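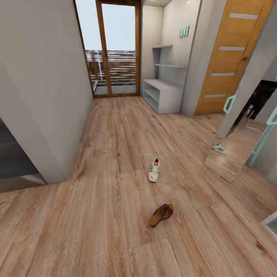 A sneaker and a sandal in the hallway.

I grew up in a shoes-on house and I married into a shoes-off one, so I've had years to think about this, and I've landed somewhere that annoys both families. I think hosts should stop asking guests to take their shoes off. There, I said it!

My friend Kamala Sundaram thinks I'm a savage. At her place you're barefoot before you've said hello, and she keeps a basket of slippers by the door (all of them too small for me). I love her, and I do it, and I spend the first ten minutes of every dinner wondering if she can see the hole in my sock.

And that's my problem with the whole thing. You invite people over, they pick an outfit, they pick the shoes that go with the outfit, and then you greet them with a chore. My uncle has a bad hip. Getting his laces undone takes a chair, a shoehorn and a good bit of swearing. Last March he stood on a porch for so long deciding whether it was worth it that he went home. For a birthday party! With cake!

I know, I know, the dirt. I've read the scary articles about what's on the bottom of a shoe. But I own a mop, and floors are for walking on. If you've got a crawling baby, fine, ask me and I'll have them off in a second. Same if it's your faith or how you were raised, and I mean that. I'm talking about people like my neighbor, who spent 300 dollars on a rug and now guards it like a museum.
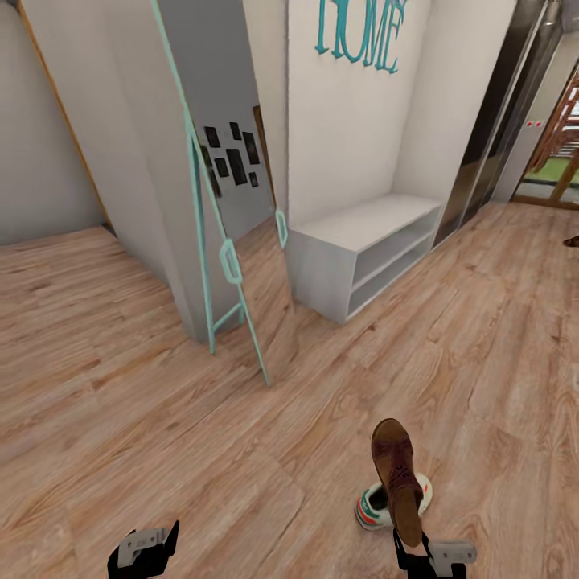

Footwear on the floor, one on top of another.

What I'd really like is for people to say so ahead of time. Put it in the text with the address. "We're a no-shoes house, bring thick socks." That's all it would take, and I'd show up in my good wool pair feeling like a million bucks.

At my own door the rule is do what you want. My husband still takes his off, and he leaves them right where I'll trip on them.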